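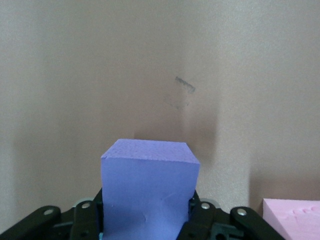
**Skurnmont foam cubes head to classrooms this March**

Prindix is very happy to share that Skurnmont, our set of soft foam building cubes, will be on its way to schools and family centers in March, after a long and really rather enjoyable winter of trying out colors, letters and more letters!

Each box holds 24 cubes and a booklet of 20 patterns for children ages 5 to 8, who can lay out a letter flat on the table, talk about it, and then push it all around and start over.

"We wanted something light and quiet that a child could spell with using both hands," said Samina Arain, who leads design at Prindix. "And the colors, well, we argued about those for weeks."
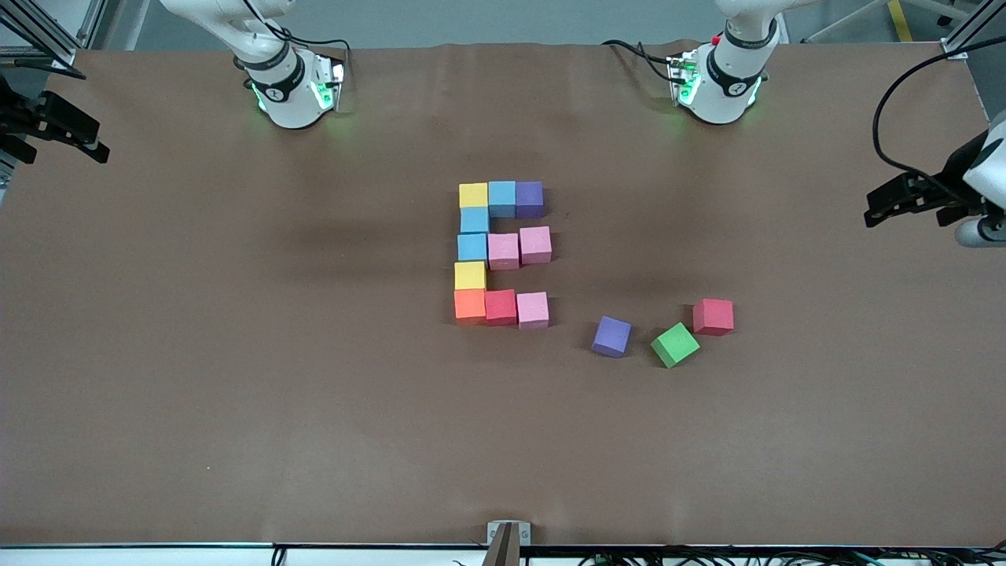
*A capital E laid out in foam cubes on a brown tabletop, with loose cubes to the lower right.*

Schools wishing to borrow a box before ordering are warmly invited to write to Wajid Lashari at the Prindix press desk.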